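Robots in the canteen: what changes for the people who work there
Student project report, Hutadetti Catering and Workplace course
Jun 24, 2024

I picked Arnileck for my project because I used to wash up there in the holidays, so I knew the kitchen and (more to the point) the kitchen knew me. It's a staff canteen that does breakfast and lunch, and since October they've been working out whether a robot arm could take over some of the counter jobs. Before anything gets bolted down for real, it all gets tried in a simulated kitchen made by a small firm called Gedgate. I got to sit in on 4 sessions and talk to the morning crew afterwards, which was great fun!

The jobs are the boring ones. Picking up bottles and shakers, putting them back where they live, clearing the space by the toaster. You'd think that was easy, but a person does it while chatting and looking the other way, and the arm needs every reach planned.
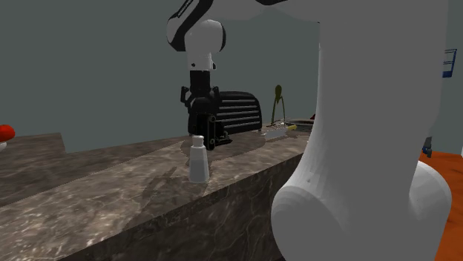
Figure 1. The simulated arm above a white bottle on the kitchen counter.

What I wanted to know was what the staff made of it. I gave two of them the same questions before and after they'd watched a session. Before, it was all about hours – would there be fewer shifts, would the early start go to a machine. Afterwards they were far more bothered about space. One said she could live with an arm doing the tidying, but she wasn't going to duck round it with a tray of hot plates. The other wanted to know who gets the blame when the salt ends up in the wrong place (fair question, I had no answer).

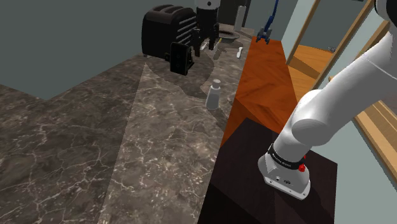
The canteen manager sees it differently. She reckons tidying eats up about six hours a week and would sooner have those hours spent on cooking and serving. The crew like that idea as well, but they want it written into the rota before the arm arrives, and I'm with them on that. At the moment it's only been said out loud in a meeting.

My weak spot is that I only spoke to the morning crew. The afternoon cleaners start after everyone else has gone home, and I'd like to ask them the same questions next term if Arnileck will have me back.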